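Unexpected Restart of a Tabletop Manipulator During Manual Reset

Capstone Project Report, Section B: Fault Investigation
Prepared by Oğuzhan Saraç and Erdal Yurt

Summary

This report describes a fault that occurred in the Flamel tabletop manipulation project in February. While the arm was in a held state and a student was resetting objects on the work surface, the arm resumed its previous motion without a command from the operator. It pushed a frying pan against the student's forearm and then stopped on its torque limit. The student was not injured. The incident was reported to the laboratory supervisor the same afternoon, and testing was suspended until the changes set out below had been made.

Background

Flamel is a pick-and-place system intended to sort household objects by type. The arm is driven by a motor controller supplied by Oneck, and the task software was written by our team on top of the Yüksel planning library used in earlier years of the program. A hold button on the operator's desk pauses the arm so that objects can be moved by hand between trials. The emergency stop is a separate circuit that removes power from the motors.

Under the original procedure, students used the hold button for resets. The emergency stop was reserved for emergencies, as restoring power requires the arm to be homed again and adds 3 minutes to each trial. We now consider this procedure to have been unsafe. A software hold should not have been treated as equal to the removal of power.

Work Surface and Objects

The test surface was set up as a toy kitchen. Objects were chosen to give the gripper a range of shapes, including open vessels, flat items and small rounded food pieces. The frying pan and spatula were placed at the side of the table opposite the toaster oven, so that trials involving them required long movements across the surface. Such movements were the ones most often paused partway, and the fault occurred during one of them.
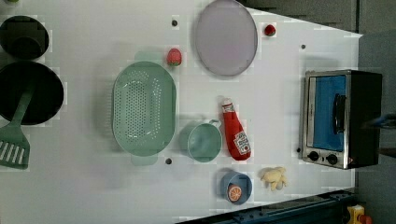

Description of the Fault

The operator pressed hold after the gripper lost its grasp on the pan. The status light changed to amber as expected, and the second student reached in to return the pan to its starting position. While the pan was still in the student's hand, the light returned to green and the arm continued along its stored path. The operator pressed the emergency stop, but the arm had already reached its torque limit by then.

Investigation

The controller log showed that the hold command had been received and obeyed. It also showed a short loss of communication between the planning computer and the controller during the hold. When the connection was restored, the planning software sent its full state to the controller, as it was designed to do. The state message included the active path but did not include the hold flag. The controller read the missing flag as a release.

We reproduced the fault with the area clear of people by unplugging the network cable during a hold. Interruptions shorter than 200 milliseconds had no effect. Longer interruptions caused the arm to restart every time. A worn cable clip behind the table was found to be the likely source of the original interruption, although this could not be confirmed.

An earlier test program of 3,000 simulated cycles had not revealed the problem. The simulator runs on the same computer as the planner and never loses its connection.

Corrective Actions

1. The hold flag is now stored in the controller and can be cleared only by the operator's button.
2. The stored path is discarded after any loss of communication.
3. The emergency stop must be engaged before any person reaches over the table.
4. The cable clip has been replaced and added to the Monday inspection sheet.

The cable test was repeated after the first two changes, and the arm remained still on each occasion. Item 3 has lengthened each session, and the number of trials planned for the term has been reduced accordingly.

Outstanding Matters

The torque limit was set to protect the gearbox and has not been assessed for contact with a person. A review of the setting has been requested. Until it is completed, Flamel will operate at reduced speed.

Related reports
Mekden Mobile Base: Battery Enclosure Design
Yüksel Planning Library: Notes for New Users
Flamel, Section A: Gripper Selection and Grasp Trials
Laboratory Procedure for Reporting Near Misses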